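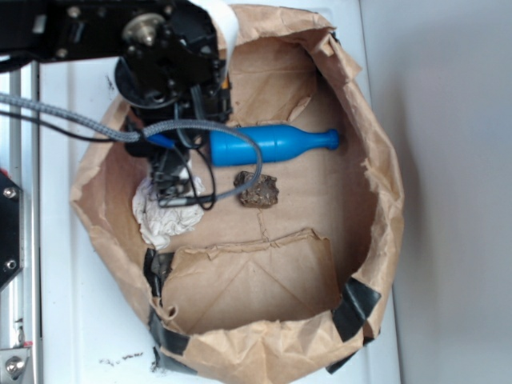 Separation of mixed waste held in used paper bags

Our residents' group in Moklow has been asked to sort small items before the monthly collection in September. A number of bags arrive with their tops rolled down and their contents mixed, for instance a blue plastic object lying beside a crumpled white wad of paper or cloth. Should the paper bag itself be recycled once it has been emptied, even where it is torn?

Slavica Tomić

Torn brown paper is generally accepted, provided that it is clean and dry. Plastic items should be removed first and placed in the appropriate container.
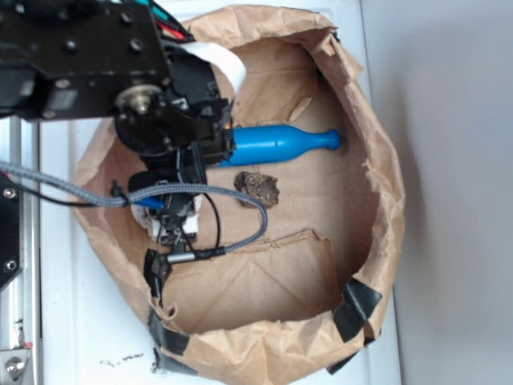 Any black tape should be peeled away, and badly stained sections cut out and put with general waste. Used tissue is not to be included with paper. Members are advised to consult the Zistau depot, counter 7, regarding hard plastics.

Vlachou Household Desk

We just put the whole bag in the general bin.

tollurine920

The above reply does not reflect the guidance issued in Moklow. Please empty the bag and flatten it.

Moklow Help Point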